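Cisska Two-Arm Booth: Frequently Asked Questions on Safe Operation
Revised 2019-04-04. Maintained by Marisol Marulanda, Prosser site.

Who may run a booth?
Anyone who has passed the Cisska operator check. Trainees may load objects but may not enable the arms.

Can I reach into the booth while the arms are powered?
No. Press stop, wait for both arms to settle, then reach in. A paused program does not count as a stop.

What is the speed limit?
The booth limit is 400 mm per second at the gripper. Do not raise it for a single task, even for testing.

How many objects may be on the floor at once?
Up to nine. Leave enough clear floor for each gripper to open fully.

May the two grippers work in the same area?
Yes, if the task sheet allows it. Run the shared-area check at low speed first and watch the elbows as well as the fingers. Contact between grippers is logged under code 173. 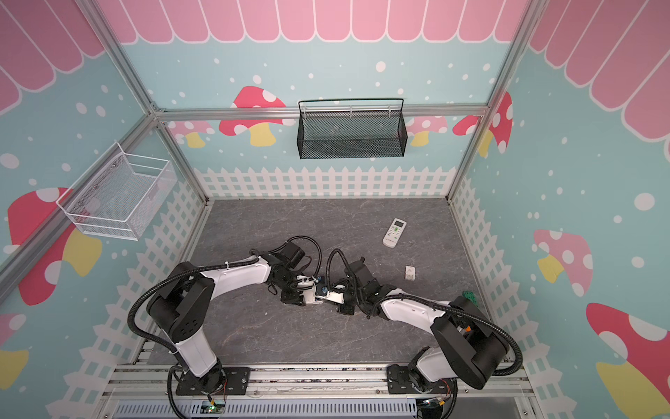

Grippers meeting at mid-floor, with a remote control and a small block nearby.

What should I inspect before a shift?
Check the base bolts on the front rail, the cable sleeves through a full elbow bend, and the hooks on any hanging basket. Report loose wires on the forearm links.

Do wall graphics need approval?
Yes. Send the artwork to Drunov before mounting. Once approved, it stays in place for the whole task series.

What if an arm faults?
Stop both arms. After three faults in one shift, tag the booth out and file a Bustolia service form. Do not restart it until the form is signed.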